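Rowbotham Grallora

The Rowbotham Grallora is a women's fastpitch softball club based in the river town of Rowbotham. It plays in the Meto League, a summer competition of eight clubs, and its home games are held at Erex Field, a snug little ballpark with 802 fixed seats and a grassy bank beyond left field where a good many families prefer to sit anyway. The club's colors are dark green and cream, and its supporters are known, fondly and otherwise, as the Marshers.

Name

The name has puzzled visiting fans for as long as there have been visiting fans. It comes from an old scientific label for a group of wading birds, and the founders are said to have picked it out of a library book after a long evening of turning down every cat, dog and bird of prey that anyone could think of. The tall bird on the cap has been redrawn several times over the years, and older followers of the club will gladly tell you which version they like best and why the others look like a goose.

Early years

The club grew out of a factory workers' team that had been playing pickup games on the flats south of the river. When the Meto League was looking for another team, the players passed the hat, borrowed a set of bases and signed up. Their first season was a hard one. They won only a handful of games, and the outfield at Erex Field flooded so often that right fielders took to wearing an extra pair of socks.

Things brightened in the third season with the arrival of pitcher Catríona Ó Dubhghaill, who threw a rise ball that hitters around the league came to dread. She stayed with the club for her whole playing career and finished with 1,341 strikeouts, still the team record by a comfortable distance. She had a habit of walking a full circle around the pitching plate before the first batter of each inning, and children in the town's youth leagues were soon doing the same thing, to the despair of their coaches.

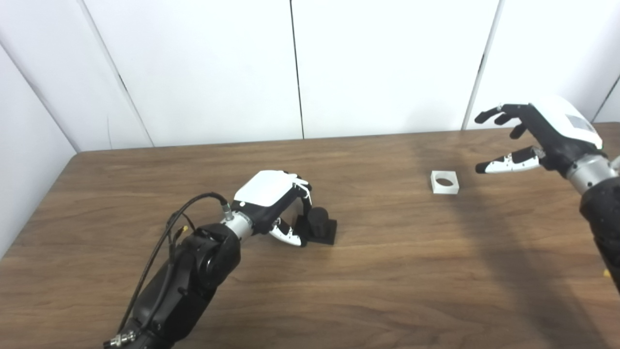
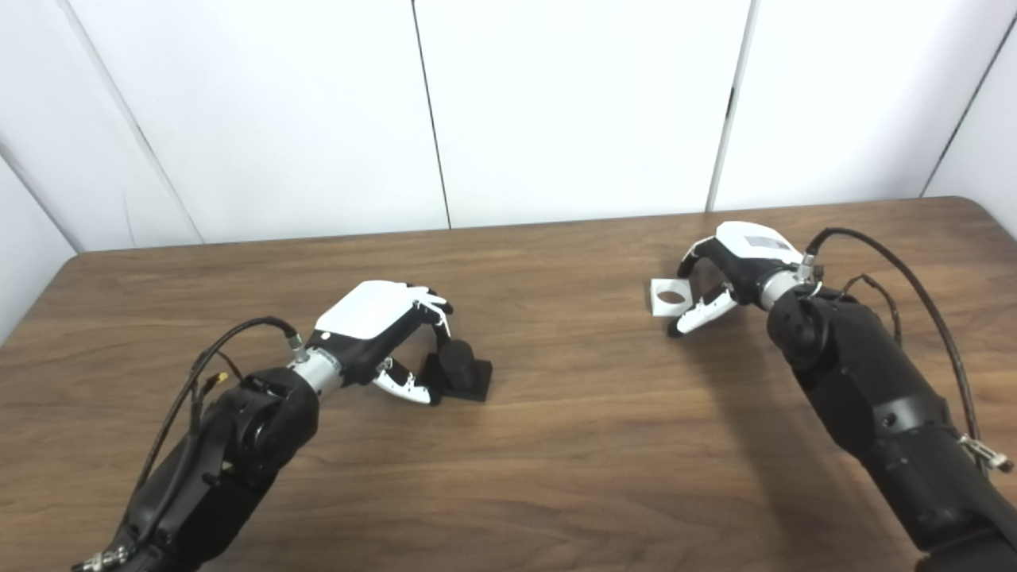

With Ó Dubhghaill in the circle, Rowbotham reached the league final for the first time and lost it by a single run in extra innings. The team came back the next summer and won the title in September on a two-out bunt, a play that is still argued over because the runner on third had already started home before the sign was given. A painted wooden board marking the championship hangs over the ticket window.

Ballpark

Erex Field sits in a bend of the river, and the evening breeze off the water tends to hold up fly balls hit to center. The fences are 200 feet from home plate down both lines and a little deeper in the middle. Drainage was put in under the outfield after the championship season – a much-loved improvement, although some of the regulars claim to miss the puddles.

The scoreboard is worked by hand, and the number plates are kept in a shed that also holds the rakes, the chalk and the popcorn machine. Night games begin at 7 p.m., and the gates open 60 minutes before the first pitch.

Style of play

Rowbotham teams have long been built on pitching and speed, which suits a park where home runs are hard to come by. The club has often been near the top of the league in stolen bases and near the bottom in home runs, and slap hitters from the left side of the plate have been a fixture at the top of the order. Coaches have come and gone, some with grand plans for a power lineup, and most have ended up bunting like everyone before them.

Traditions

Before the last home game of the summer, former players are invited back to take infield practice with the current squad. Ó Dubhghaill threw the first pitch at one of these gatherings several years after she retired, and the catcher that evening kept the ball. The club's fight song has four verses, of which the crowd generally sings the first and hums the rest.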